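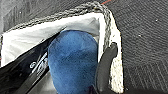

We have been making storage bags at Trestotine for long enough to have strong feelings about them, and the feeling we come back to most often is that a bag ought to be a pleasure to reach into. You will be in and out of it every day, after all, hunting for a glove or a ball of wool or the other half of a pair of socks, and a mean little opening soon makes you cross. So we spend a good deal of our time on the rim. A thick grey braided rope stitched round the mouth, with a pale lining folding softly underneath it, is the look our customers know us for, and it's lovely to handle too, with all those twists under your fingers (we do catch people in the shop running a thumb along it while they chat).

The Trollow Storage Bag

Item 604
Sizes: Small, Medium, Large
Colour: White and light grey with grey rope
Made for us at the Rahimi workshop, Flarkstead

The Trollow began as a bag for blankets. One of our regulars wanted something to stand at the end of a sofa that she wouldn't feel the need to hide when visitors came, and we made her one, and then her sister wanted one, and you can guess the rest! Since then we've heard of Trollows full of knitting, dog leads, picnic rugs, swimming towels, wrapping paper and, in one house, a very large collection of wooden railway track. It folds down when you don't need it, so it can spend the summer in a drawer if that suits you.

Which size should I have?

The Small is the one for a shelf or the bottom of a wardrobe, and it's a good size for hats and scarves. The Medium takes a couple of throws or a week of one person's washing. The Large is properly large. Do please measure your corner before you order it, as we get more of these back than the other two put together, nearly always with a kind note saying it was beautiful but they couldn't open the door.

Looking after it

Shake it out of doors now and then. Small marks come off with a damp cloth and a little mild soap, and for anything worse you can wash the whole bag by hand in cool water. Pull the rim back into shape while it's damp and leave it somewhere airy. The rope takes a good deal longer to dry than the fabric, so give it until the next day before you fill it again. Please don't tumble dry.

Pale fabric does pick up colour from new denim, so keep unwashed jeans out of it for the first few weeks of their lives.

Ordering and delivery

We send orders out from Flarkstead within 4 working days. Bags travel folded flat and will look a bit sorry for themselves when you open the parcel, but a night with a cushion inside puts them right. If you change your mind you have 20 days to send an unused bag back to us.

The next batch of Large bags is due in June. The shop telephone is answered from 9 in the morning, and we're always happy to go and measure something for you while you wait.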